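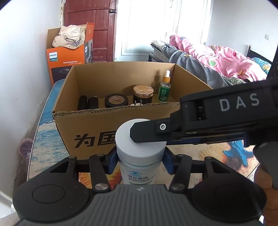

Chapter 3
What a Standard Does Not Promise

Most safety rules for grippers were written with a fenced factory cell in mind. Take the same rules into a bedroom, where the work surface is whatever table was free, and half the clauses have nothing to hold on to. Who is the operator? Where does the work area stop?

Tincuța Vlad reviewed 52 in-house handling procedures for the Dumlao survey. In 45 of them the grip force limit had been copied from an older document, with no test behind it. The forms were signed all the same — and a signature was all the auditor asked to see.

This chapter takes one small job, two grippers working on a capped bottle, and asks what a written rule can fairly require of it. Section 3.2 covers force limits. Readers who expect a checklist at the end will find one, along with my doubts about using it.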